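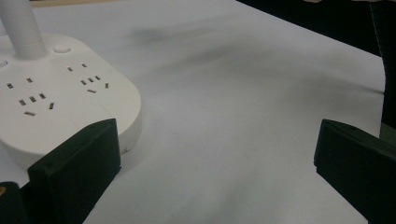
House rules for a handheld gripper

4 min read

I have become a person who writes rules. It started in February, when I printed one page for the table we use to record gripper demonstrations, and it has since grown to 18 rules, which Chin-lung Lo calls the Constitution. He has proposed several amendments. Most of them concern lunch.

The trouble began with a batch of 268 clips from the Stinville room. They were all the same simple job: pick up a plug, put it in a power strip, let go, back off. We threw out 95 of them. The gripper was fine and so were the people. We had simply never agreed on what a clip was. One person began recording with the fingers already closed on the plug. Another liked to wave the thing over the table first, like a priest. Gilberto Cárdenas ended every clip by setting the gripper down with the recording still going, so we own a very nice collection of ceiling.

So, rules. I won't give you all of them, but a few have earned their place.

Power first. If a power strip is a thing you're working on, it is not connected to anything. Not switched off at its own button, not "I'm pretty sure it's dead." Its cord is out of the wall and lying where everyone can see the end of it. A button on a strip is for convenience, and I have met too many strips whose buttons had retired. This is rule 1, and it's the only one that gets you sent home.

Both fingers in view. Before each session, open the gripper all the way and check that the camera sees both tips, with a clear gap between them. If one has drifted out toward a corner, fix the mount. Don't fix it by holding your wrist at a funny angle — you will forget the angle by the third clip, and your wrist won't.

Know what your fingers hide. The camera rides on the tool, so whatever is right behind a finger is gone as far as the recording cares. Come at a socket from a side where you can still see the slots. If you can't see them on the screen, you're doing it from memory, and memory doesn't get saved to the card.

White on white is allowed. I lost this argument. I wanted a colored mat under anything pale, and Gilberto pointed out that people do in fact own white things and put them on white tables. Fine. The rule now says to vary the surface across a session and write down which one you used. "Table" is not an entry.

Wrinkles stay. If the surface rumples, leave it. Smoothing it between clips got us a set from Huaranga where a hand swept through the start of every recording. Very soothing to watch. Useless.

Failures stay too. A missed socket is a real attempt and gets kept, with a note saying so. This is the rule people break most, always out of good manners. Nobody likes handing in a video of themselves failing to plug something in. I've handed in 28.

I sent the page over to the Bullalbridge people, who run Trevia, their own version of all this, and they wrote back that their guide is longer and has a glossary. I've been trying not to think about the glossary.

Chin-lung wants rule 19 to be about who washes the mugs. It's in draft.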